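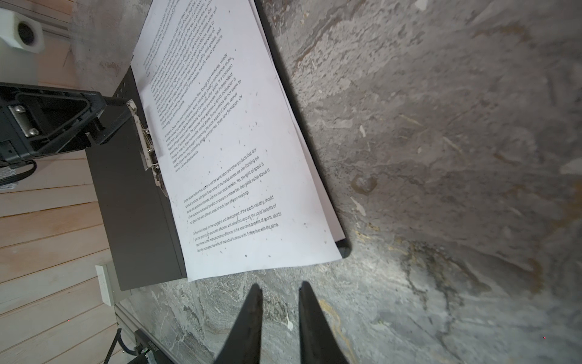 The owner of Falcão, a translation office in the old part of Levden, does most of her work before lunch. By then the phone has started and the long jobs are over for the day.

She opened the office eight years ago after a long stretch as a staff translator at Julomus, a shipping firm. "I was the only one in the building who read contracts for the grammar," she says. "I got tired of being asked to do it by four o'clock."

Her first job on her own was a set of boiler manuals, 541 pages in all. She charged too little and finished in February, a month late. The client came back anyway, and still does.

Most of what she takes on now is business reports and academic papers. She prints everything. A draft goes into a binder and gets read with a pencil, then put away overnight. "On a screen I read what I meant to write," she says. "On paper I read what I wrote."

She asks new translators to do 500 words as a test, with no deadline. Fast ones worry her a little. The text she uses is a dull piece on warehouse rents, and she has seen more than 700 versions of its opening sentence. "There are maybe three good ones," she says. "Mine isn't one of them."

Machine translation has cut into the short jobs – letters, menus, product labels – and she doesn't expect those to return. Clients now send her a rough version and ask for a cleanup, which she prices the same as a full translation. Some leave over that.

Next on her desk is a town history for Skedevlow, with two chapters on drainage. She has asked for the old maps, and the town has promised to mail them.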